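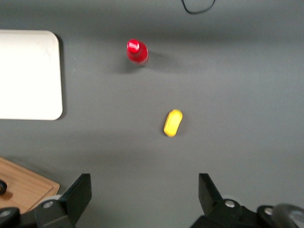 4.3 Comparing fingers on the bench

Use this procedure when you have two or more sets of fingers for the Mugo gripper and want to know which one suits your parts. Each set gets the same objects, the same start pose and the same number of picks. Allow one morning for two sets.

Before you start, finish the wrist camera set-up in section 4.2. Both fingertips must show in the wrist view when the gripper is fully open. If only one shows, go back and adjust the camera mount.

You will need:
The arm, with the Jultell controller powered on and homed
The finger sets to be compared, with their screws
A small object that lies flat, such as the yellow one in the wrist view
A taller object, such as a bottle
A hex key and a soft cloth
A printed copy of the score sheet (Appendix C)

CAUTION: Press the stop button on the controller before you touch the fingers or the mounting blocks. Pausing a program does not cut power to the gripper.

1. Fit the first set of fingers. Start all the screws by hand, then tighten them a little at a time, left and right in turn.

2. Release the stop button and open the gripper fully. Check the live view. The space between the fingers should be clear, with the tabletop visible through it.

3. Close the gripper at low speed with nothing between the fingers. The flat faces should meet along their length. If they meet only at the tips, loosen the screws, reseat the fingers and repeat.

4. Set the objects on the table within reach of the arm. Leave at least 12 cm between any two objects you plan to pick. Boards, trays and other items may stay on the table as long as they are outside the pick area.

Note: Keep cables off the part of the table the arm sweeps over. A cable at the far side is fine.

5. Load the Flatirent pick routine and set the grip force to 18 N. Do not change this value between finger sets.

6. Run 5 picks on the flat object. Turn it a little before each one so that its long side does not always face the same way.

7. Run 5 picks on the tall object. Approach from above and grip the body below the cap.

8. After each pick, mark the score sheet: held, slipped or missed. A part that turns in the fingers but stays up is marked as held, with a T beside it.

9. Save the log, wipe the finger faces with a dry cloth and repeat steps 1 through 8 with the next set.

Note: The wrist view may blur while the arm is moving. Judge finger position from a still view only. If the view is still blurred two seconds after the arm stops, see Focus in section 4.2.

Error 451 during a test

The controller shows error 451 when the fingers reach their closed limit before the set force is met. On a flat part this usually means the fingers closed above it. Lower the approach height by 1 mm and run the pick again. Count the first try as missed.

Fingers from the Trenumside kit are longer than the standard set. Enter the new tool length in the controller before step 2, or the tips may strike the table.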